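Sorting small parts by hand — what do you use?
Crafts and Small Repairs board

pakabench
Posted 30 November 2021
I have a tub with 500 mixed bits in it, mostly beads and little plastic pieces. I need to get the colors apart before January. Tweezers are killing my hand. What works for you?

n_vandermerwe
Tweezers are the wrong tool for that many. Get a scoop with holes in it and a cup to rest it in. Dust and crumbs drop through and the pieces stay up top.

Hendricks34
Disagree. Scoops are fine for rinsing. For sorting I pour everything on a tray with a lip and push the colors apart with a card. Two passes and it's done.

pakabench
My table is bare wood and things roll off it. No tray big enough.

n_vandermerwe
Then keep it all in containers. I set a cup on the left and a square tub on the right, side by side. Clear scoop if you can find one — red shows up well through it. 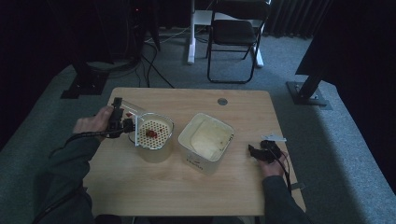

Go slow with the scoop, and check the handle before you put it down. Small pieces can end up there too. I lost an evening to that once, looking on the floor.

Hendricks34
Still seems slow to me. 500 pieces one scoop at a time?

n_vandermerwe
A few at a time, not one. I did 553 in one sitting and my hand was fine the next day.

themba_vw
Cover the table if it has a cord hole in it. Mine does and I've fished beads out of the carpet under it more than once. Tape works.

pakabench
Mine has one too. Will tape it tonight and try the scoop first, then the card if I get bored.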